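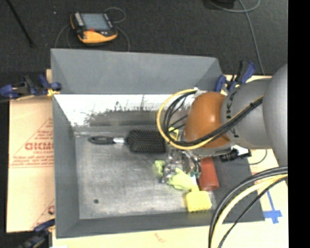

Gripper Trials at Wandumon: Your Questions

What are you comparing?
Two grippers, the Ellow and the Damska, on the same arm and with the same bin of everyday things. We started in October, and it has grown into a bigger job than any of us planned (happily so!).

How many picks does each one get?
Over 800 on each gripper so far, in sets of 20. We refill the bin between sets and give everything a good stir.

Why a metal bin?
The folks at Fankhauser asked for one. Shiny walls are hard on a depth camera – glare can look like a hole or like an object that isn't there – and that's just what they wanted to learn about.

Which objects give the most trouble?
Hairbrushes, by a mile. Suction won't seal on the bristles, so you have to go for the handle, and a handle lying flat near a wall leaves very little room for fingers.

Do the cables get in the way?
They can. Leopold Brunner leaves a generous loop at the wrist so the last joint can turn all the way, and we check the ties before every set.

Can I send you something to try?
Please do! Anything under 200 grams is welcome. Write to Uriel Zepeda first, and mark the box Room 2311 so it finds its way to us.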